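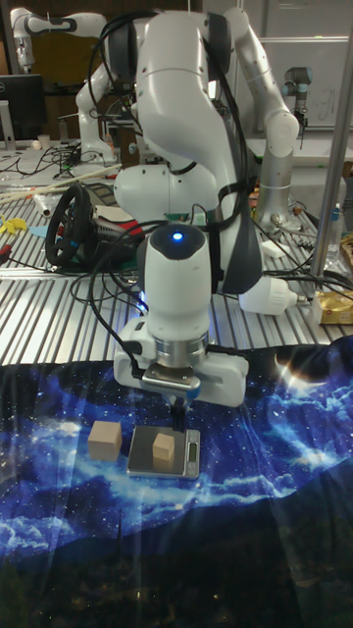 How Does a Robot Know Where the Block Is?

Close your eyes and reach for something near you, maybe a cup or a pencil. Did you find it on the first try? Even if you did, your brain had to work hard. It remembered where the thing was, picked a path for your arm, and told your fingers when to squeeze.

A robot arm has strong motors and very steady joints, but it has no idea what a block is, or a table, or a Monday. Everything it does comes from software, the instructions that run inside its computer. And the software is the really exciting part!

Let's follow one small job from start to finish. The job is this: pick up a wooden block from a kitchen scale. You could do that while humming a song. A robot needs a whole team of little programs working together.

Step One: Seeing

The first program is in charge of seeing. Engineers call it perception (say it like this: per-SEP-shun). A camera takes a picture, but to a computer a picture is only a giant grid of numbers. Each number tells how bright or how colorful one tiny dot is. The perception program hunts through all those numbers for patterns. A patch of pale dots with straight sides might be a block. A long thin patch might be a stick.

Busy backgrounds make the hunt harder. Imagine a cloth covered with stars, clouds and glowing lights. You know right away that the stars are printed on it and can't be picked up. The program has to learn that, and it learns by looking at lots and lots of pictures where a person has already marked what's what.

"I like it when the background is messy," says Silvia Skála, who writes vision software at Vuvness. "If my program can find a block on top of a galaxy, I feel pretty good about it finding one on a plain desk."

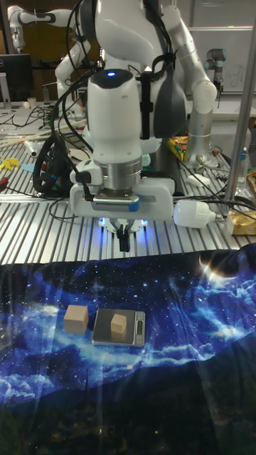 Size is another puzzle for the perception program. A small block close to the camera can take up as many dots as a big block far away, so the program can't just count dots and be done. It has to work out how far away each thing is, too. Take the two wooden cubes on the starry cloth. They're nearly the same color, and only one of them is on the scale. If the instruction is "pick up the smaller cube," the software has to compare the two and choose the one on the scale. Grab the wrong one and the job is wrong, even if the grab was perfect!

Step Two: Planning

Now the robot knows where the block is. How should the arm get there? That's a question for the planner.

An arm with 7 joints can reach the same spot in a huge number of ways. Try it yourself: put one fingertip on a table and keep it there. Now wiggle your elbow up and down. Your finger stayed put, but your arm made all kinds of shapes! The planner looks for a shape, and a path, that won't bump into anything. It keeps a make-believe copy of the table inside the computer and tries out moves there first. If the pretend arm crashes into the pretend bottle, no harm done. The planner throws that path away and looks for a better one.

At a lab in Nustdale, Peter Matoušek once watched his planner throw away 77 paths before it found one it liked. The whole search was over before he could pick up his sandwich.

Step Three: Moving

The last program is the controller. It takes the path and turns it into orders for the motors: this joint a little left, that joint a tiny bit down. Then it checks. Did the joint go where it was told? If it went a hair too far, the controller nudges it back. Check, nudge, check, nudge — many times every second, so fast that the motion looks smooth to us.

Fingers need a controller as well. Squeeze too softly and the block slips. Squeeze too hard and you could crush something soft, like a marshmallow. (A wooden block doesn't mind so much.)

Try It at Home

You can be the robot! You need a friend, a blindfold, a block and a clear table.

1. Put on the blindfold and sit at the table.
2. Ask your friend to set the block somewhere you can reach.
3. Your friend is the software and may only use these words: left, right, forward, back, down, squeeze, stop.
4. Move your hand exactly as you're told, and no more.
5. Trade places and play again with 2 blocks of different sizes.

Which block did you end up with? If it was the wrong one, talk about which order you would change, then give it another go.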